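Search this site
Type and hit enter

Migraine FAQ: what I get asked the most

I've had migraines for 7 years and I've been blogging about them for most of that time, so my inbox is full of the same handful of questions. I'm a patient and I have no medical training, so please take the big stuff to your own doctor!

How do I know it's a migraine and not a regular headache?

For me the pain sits on one side, it throbs, and walking up the stairs makes it worse. Light bothers me, and so does the smell of pretty much anything cooking. Some people see zigzags or blind spots first (that's called aura), but plenty of us never do.

Can you get one without any head pain?

Yep. My aunt gets the flickering lights for half an hour and then nothing. The first time something like that happens to you, though, get it checked the same day, please.

What sets yours off?

Skipped meals, mostly. Also bad sleep, and that heavy weather we get in August. I blamed chocolate for years, and then my doctor told me that a craving for sweets can be an early part of the attack itself. I was so happy to hear that.
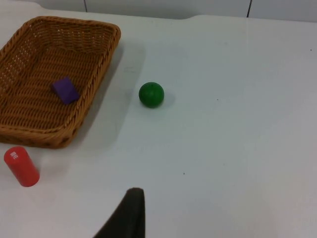 Keeping a diary helped me sort all this out. I write down when I ate, how I slept, when the pain started and what I took for it. Two lines a day is plenty, and I skip the good days if I'm busy.

What do you take?

I started with 400 mg of ibuprofen, as early as I could, and these days I have a prescription as well. Ask your pharmacist what's okay with your other meds. And watch how many days a month you take painkillers, because too many can give you headaches all by themselves (been there, it was a miserable spring).

When should I go to the ER?

A sudden, worst-ever headache, weakness on one side, trouble speaking, a stiff neck with a fever, or a headache after a hit to the head. Call 911 and don't wait it out.

Comments

Cillian Coughlan
The sweet craving thing is me exactly. Mine comes the night before.

drimska
Do you get the neck ache too? I always thought I'd slept funny.

skondik
Started a diary on 4/7/18 and I'm already seeing that it's my weekend lie-ins. Thanks!

Contact | Copyright Koto Headache Blog | Back to top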